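**March, 9:40 am. Textile bench, mending and sorting**

Carried on with the Wurham lot. Two sacks left from last time plus the one Dymphna brought down from the store. Plan for today was to get through the darks, pull anything with lint trouble, and write up the folding times so we can stop arguing about them.

Scale was reading 40 g high again with nothing on it. Zeroed it, came back after coffee, same again. Moved it off the shelf and onto the floor by the sink and it has behaved since. Leave it there.

**Sorting**

Piles as before:

- black and charcoal
- denim, all colors
- prints on a light ground
- mending

The trouble is black denim, which fits two piles. I have been putting it with denim and Dymphna Nic Aodha has been putting it with black, so the counts from the last two sessions don't agree. Settled on denim. I went back through her sheet and moved the entries over in pencil. Total for the lot is now 102 pieces, the same on both sheets.

Zippers closed before anything gets folded. Pulls lying flat. We had a snag on a knit last month from a pull left standing up and it took most of an afternoon to work the loop back in.

**Lint**

Tried three things on the dark knits:

1. Sticky roller (Cevano refill). Fine on smooth cloth. On pilled knit it lifts the loose lint and leaves everything caught in the pills. Used up a lot of sheets.
2. Damp rubber glove, one direction only. Slower, better. Rolls the lint into a line you can pick off.
3. Tridix comb. Takes pills off properly, but you have to keep the cloth tight and stay well away from any frayed edge. I went too near one and pulled a thread about as long as my hand. Trimmed it, didn't pull.

Glove first, then comb, roller last if it still needs it. Denim only needs the roller. On washed black it shows every speck, so do it under the lamp and do the pocket seams separately, they hold on to it.

**Folding, jeans**

Old method was legs together, fold in half, fold in thirds. The seat bunches and the stack leans. What I did today:

- lay flat, back side up, waistband squared to the bench edge
- smooth each back pocket outward with the side of the hand
- one leg over the other
- tuck the crotch point in so the side is straight
- hem to waistband, then in half again

Set at 30 seconds a pair on the sheet. I was over that for the first few and under by the end of the sack. The slow part is getting the waistband straight to begin with.

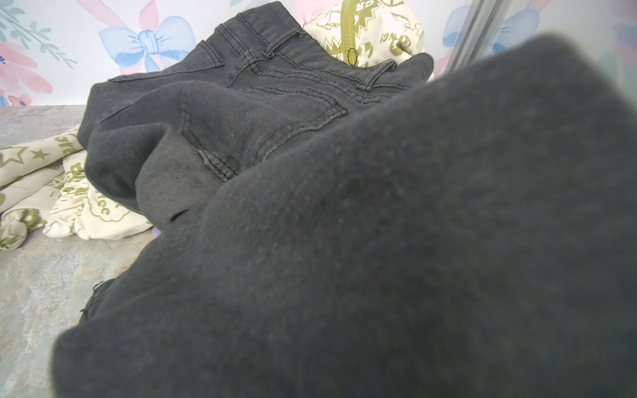

Belt loops are worth a look while the waistband is straight. Tug each one. If the tacking gives at either end it goes to mending with a safety pin through the loop, so whoever sews doesn't have to hunt for it.

Cream print with the olive lettering: keep this off the charcoal knits once they've been sorted. Dark fluff on a cream ground is twice the work. I have put a clean sheet down at the window end for the light prints and would like it to stay just for those. Fold with the zipper to the inside.

**Mending**

Frayed edges on knit: decide first if it can take a narrow hem. If the ragged part is deeper than a finger's width, don't bother hemming, it goes in the rag bag and gets cut for polishing cloths. Ó Conaill will take rags by the sack as long as there are no zippers or buttons in them.

Thread is low. We have plenty of white and hardly any black, and I used what was on the machine for two pockets. The 2000 m cones last well but are the wrong weight for denim topstitching. Need a heavier black as well, small spool is fine.

**To do**

- black thread, both weights
- roller refills
- check scale again before weighing the rag sack
- Dymphna to look at the folding steps and see if she gets the same time
- label for the window end
- third sack not started, it's under the bench

Stopped 12:15. Lamp off, iron unplugged.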